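Stop Folding on the Bed

Every January the same advice comes around: tip the clean laundry onto the bed, fold it there, and you'll be forced to finish before you can sleep.
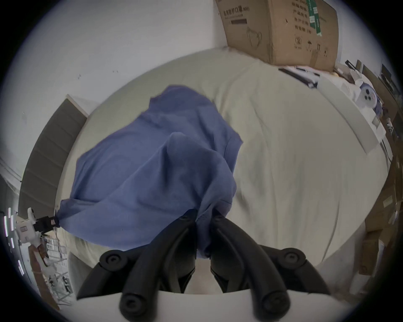
A blue cloth on a cream sheet, still some way from folded.

I have never believed it. I tried again this winter, after reading a cheerful guide from a home storage outfit called Stira, and I believe it less now. The theory is that a bed is a big, clean table at no extra cost. It is big. It may be clean. It is a terrible table.

A table stays where it is when you press on it. A mattress sinks, the sheet bunches up under your wrist, and the corner you just lined up slides off to visit the other corner. Shirts suffer worst. You smooth a sleeve and the bedding wrinkles along with it, so you end up straightening two layers of fabric when you only wanted to fold one. Towels are more forgiving, but towels can be folded standing up in a hallway, so they prove nothing.

Then there is the promise that you'll have to finish. Will you? I moved the pile to a chair. On other nights I pushed it down to the foot of the bed and slept in a slightly shorter bed. The guide assumes a person with more shame than I have at 11 at night.

My neighbors in Plutach swear by the method, and one of them has bought an Imell folding board to use on top of the mattress. I tried hers. It worked pretty well — as well as it would have worked on the kitchen counter, where I could also have stood up straight. My back had opinions about the bedroom version.

I also doubt the numbers. The Stira guide says bed folding saves up to 1,479 minutes a year. Compared with what? It doesn't say. Nor does it say who held the stopwatch, or whether the hunt for the missing sock under the pillow was included.

If you like folding on the bed, go on doing it. Some people like to sit down with the radio on, and that's a fair reason. But I'd rather see it sold as a comfortable habit than as a clever system. I've gone back to the kitchen counter. The shirts come out flatter, and the bed stays made until I want to get into it.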